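Aufräumen, Sortieren, Wiederfinden: Die Spielekiste im Gemeinschaftsraum

Projektbericht im Modul Wohnen und Alltagsorganisation
Vorgelegt von Olga Caldeira und Bogdan Olszewski
Betreuung: Laurinda Cordeiro
Abgabe: 7. November

1. Ausgangslage

Im Wohnheim Kerkow gibt es einen Gemeinschaftsraum, den alle Etagen nutzen. An der Längswand stehen zwei Regale, in denen sich über die Jahre Spiele, Bausteine, Schüsseln und Bastelsachen angesammelt haben. Ein Teil stammt von früheren Bewohnern, ein Teil vom Eltern-Kind-Nachmittag, der dort regelmäßig stattfindet. Eine feste Ordnung gab es zu Beginn unseres Projekts nicht. Was auf dem Tisch lag, wurde am Ende in die nächste freie Kiste gelegt, und die Kiste kam dorthin, wo im Regal gerade Platz war.

Das führte zu den üblichen Beschwerden. Kartenspiele waren unvollständig, Bausteine lagen zwischen den Schüsseln, und wer ein bestimmtes Spiel suchte, räumte erst einmal drei Kisten aus. Einige Spiele wurden doppelt gekauft, obwohl sie noch vorhanden waren. Die Hausverwaltung hatte deshalb im Mai angefragt, ob sich jemand aus unserem Kurs damit beschäftigen wolle.

2. Fragestellung

Wir wollten wissen, welche Art der Sortierung in einem Raum funktioniert, in dem viele Personen dieselben Dinge benutzen und sich nicht untereinander absprechen. Zwei Möglichkeiten haben wir verglichen:

Variante A: Sortierung nach Art des Gegenstands. Alle Karten kommen zusammen, alle Bausteine kommen zusammen, alle Gefäße kommen zusammen.

Variante B: Sortierung nach Anlass. Alles, was für einen Spieleabend gebraucht wird, kommt in eine Kiste, alles für den Eltern-Kind-Nachmittag in eine andere.

Eine dritte Möglichkeit, die Sortierung nach Farbe, haben wir kurz besprochen und verworfen. Sie sieht im Regal gut aus, hilft aber beim Suchen nur, wenn man die Farbe des gesuchten Gegenstands kennt. Bei den Spielkarten kommt hinzu, dass sich die Schachteln äußerlich kaum unterscheiden.

3. Bestand

Vor dem Sortieren haben wir alles aus den Regalen genommen und in eine Liste eingetragen. Jedes Spiel zählte als ein Eintrag, ebenso jedes Gefäß. Einzelne Bausteine haben wir nach Sorte zusammengefasst. Die Liste hatte am Ende 157 Einträge. Davon entfielen 83 auf Spiele und Spielteile, der Rest auf Gefäße, Bastelmaterial und Verschiedenes. In der Gruppe Verschiedenes landete alles, was wir nicht zuordnen konnten, zum Beispiel einzelne Deckel und Teile von Spielzeug, zu dem das Gegenstück fehlte.

28 Einträge haben wir nach Rücksprache aussortiert. Das waren vor allem beschädigte Schachteln und Spiele ohne Anleitung, die auch sonst niemand aus dem Haus erklären konnte. Die aussortierten Sachen standen noch eine Zeit lang im Flur und konnten mitgenommen werden.

Das Alter der Spiele haben wir nicht erfasst. Es wäre nur bei einem kleinen Teil zu ermitteln gewesen und hätte für die Fragestellung wenig gebracht.

4. Vorgehen

4.1 Vorsortieren auf dem Tisch

Das Vorsortieren fand auf dem großen Holztisch statt. Wir haben zuerst versucht, direkt aus der alten Kiste in die neue zu räumen, sind davon aber schnell abgekommen. Man sieht in der Kiste immer nur die oberste Schicht und legt Dinge zusammen, die man später wieder trennt. Auf dem Tisch lässt sich eine kleine Menge nebeneinander auslegen – und dann entscheidet man einmal.

Wir haben deshalb immer nur wenige Gegenstände auf einmal ausgelegt. Die Schachteln mit Spielkarten haben wir flach hingelegt, mit Abstand dazwischen, damit man sie einzeln greifen konnte. Bausteine kamen dazwischen oder dahinter, die Gefäße an den Rand oder weiter nach hinten. Diese Anordnung war zunächst Zufall, hat sich aber bewährt, und wir haben sie beibehalten.
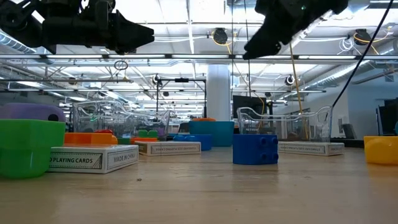
Ilídio Quintela wandte ein, dass man weiße Kartenschachteln auf diese Weise zwar schnell beisammen habe, danach aber immer noch nicht wisse, welches Spiel in welcher Schachtel stecke. Er schlug vor, jede Schachtel vor dem Einräumen zu öffnen und die Karten durchzusehen. Auf der Schachtel stehe schließlich nur, dass es Spielkarten seien, und das helfe beim Suchen niemandem.

Den Vorschlag haben wir übernommen. Beim Durchsehen fanden wir mehrere Schachteln, in denen Karten aus zwei verschiedenen Spielen lagen, und eine, in der nur noch die Joker waren. Vollständige Spiele bekamen einen kleinen Aufkleber an der Schmalseite. Unvollständige kamen in eine eigene Kiste und können zum Basteln verwendet werden. Das Durchsehen hat länger gedauert als das gesamte übrige Vorsortieren, wir würden es aber wieder so machen.

4.2 Kisten und Beschriftung

Für die Aufbewahrung haben wir Kisten der Marke Priden verwendet, die im Keller bereits vorhanden waren. Zusätzlich wurden vier flache Einsätze von Prikance gekauft. Die Einsätze sind für Besteck gedacht, passen aber von der Höhe gut für Kartenschachteln. Legt man die Schachteln flach hinein, zeigt die Schmalseite mit dem Aufkleber nach vorne. Stellt man sie aufrecht, bekommt man mehr hinein, sie kippen aber um, sobald einige fehlen.

Die Beschriftung haben wir in großen Druckbuchstaben auf Papier geschrieben und mit Klebefolie befestigt. Auf jeder Kiste stehen höchstens drei Wörter. In einem ersten Entwurf hatten wir den gesamten Inhalt aufgeführt. Das wurde nicht gelesen, und nach dem ersten Umräumen stimmte es ohnehin nicht mehr.

Schüsseln und kleinere Gefäße werden nicht in Kisten aufbewahrt, sondern stehen offen im unteren Fach. Sie werden beim Spielen ständig gebraucht, für Würfel, für Spielsteine oder für Bausteine, die gerade nicht verbaut sind. Deckel kommen auf das passende Gefäß. Deckel ohne Gefäß liegen in einer Schublade, und wenn sich in einem halben Jahr kein Gegenstück findet, werden sie weggeworfen.

4.3 Erprobung

Das linke Regal wurde nach Variante A eingeräumt, das rechte nach Variante B. Beide Regale blieben vier Wochen so stehen. Wir haben einmal pro Woche nachgesehen, welche Dinge nicht mehr an ihrem Platz lagen, und sie nach dem Notieren zurückgeräumt. Außerdem haben wir einen kurzen Fragebogen ausgelegt, den 20 Personen ausgefüllt haben.

5. Ergebnisse

Im linken Regal, sortiert nach Art, lagen bei jeder Kontrolle weniger Dinge am falschen Ort als im rechten. Am deutlichsten war der Unterschied bei den Bausteinen. In der Kiste für Bausteine lagen fast nur Bausteine. In den Anlasskisten im rechten Regal vermischten sie sich dagegen schon in der ersten Woche mit Karten und Würfeln.

Bei den Spielkarten fiel der Unterschied kleiner aus. Sie wurden in beiden Regalen meistens richtig zurückgelegt, was vermutlich an den flachen Einsätzen lag. Im Einsatz sieht man sofort, ob eine Schachtel fehlt.

Der Fragebogen ergab ein weniger klares Bild. Gefragt nach dem Herausholen, bevorzugte die Mehrheit die Anlasskisten: Man nimmt eine Kiste mit an den Tisch und hat alles beisammen. Gefragt nach dem Zurückräumen, bevorzugte die Mehrheit die Sortierung nach Art. Mehrere Personen gaben an, sie hätten bei den Anlasskisten nicht gewusst, wohin ein Spiel gehöre, das zu beiden Anlässen passt.

Im Freitextfeld wurde häufig die Schrift auf den Kisten gelobt. Zweimal wurde angemerkt, dass die oberste Kiste für kleinere Personen schlecht zu erreichen sei. Custódio Figueiredo schrieb, er finde jetzt zwar alles, vermisse aber das alte Würfelspiel Ojeda. Es stand auf unserer Liste der aussortierten Spiele und war zu diesem Zeitpunkt schon aus dem Flur verschwunden.

6. Diskussion

Die beiden Varianten lösen verschiedene Probleme. Anlasskisten machen das Herausholen bequem, die Sortierung nach Art macht das Zurückräumen einfach. In einem privaten Haushalt kann man sich für das eine oder das andere entscheiden. In einem Raum, den viele benutzen, halten wir das Zurückräumen für wichtiger. Wenn es nicht klappt, ist auch die bequemste Kiste nach kurzer Zeit unbrauchbar.

Einschränkend ist zu sagen, dass die beiden Regale nicht gleich gut stehen. Das linke ist näher an der Tür und wird öfter benutzt. Es könnte sein, dass Dinge aus dem rechten Regal nach dem Spielen einfach ins linke gelegt wurden, weil der Weg kürzer war. Einzelne Fälle davon haben wir bemerkt, aber nicht getrennt notiert. Für einen sauberen Vergleich hätte man die Varianten nach der Hälfte der Zeit tauschen müssen. Dafür reichte der Zeitraum nicht aus.

Auch der Fragebogen ist nur bedingt aussagekräftig. Ausgefüllt haben ihn vor allem Personen, die den Raum oft nutzen und die Regale ohnehin kennen. Die Familien vom Eltern-Kind-Nachmittag sind kaum vertreten.

7. Umsetzung

Nach Absprache mit der Hausverwaltung wurden beide Regale nach Art sortiert. Als Zugeständnis an die Anlasskisten stehen jetzt zwei leere Tragekisten neben dem Tisch. Wer einen Spieleabend vorbereitet, kann sich darin alles zusammenstellen und räumt die Kiste am Ende wieder leer. Bisher wird das unterschiedlich gehandhabt. Eine der Kisten war bei unserem letzten Besuch leer, in der anderen lagen Bausteine und ein Kartenspiel.

Für die Pflege der Ordnung haben wir ein Blatt mit vier Regeln ausgehängt:

Karten vor dem Zurücklegen in die richtige Schachtel stecken.
Schachteln flach in den Einsatz legen, Aufkleber nach vorne.
Bausteine nicht in den Schüsseln stehen lassen.
Fundstücke in die Schublade mit der Aufschrift Unklar legen.

Die Schublade Unklar wird einmal im Monat durchgesehen. Der Inhalt wird zugeordnet oder auf dem Regal ausgelegt.

8. Material und Kosten

Die Kisten waren vorhanden. Angeschafft wurden die vier Einsätze, eine Rolle Klebefolie und ein Bogen Aufkleber. Die Kosten hat die Hausverwaltung übernommen. Die Bestandsliste liegt ausgedruckt im linken Regal in der obersten Kiste, eine Kopie hat Laurinda Cordeiro erhalten.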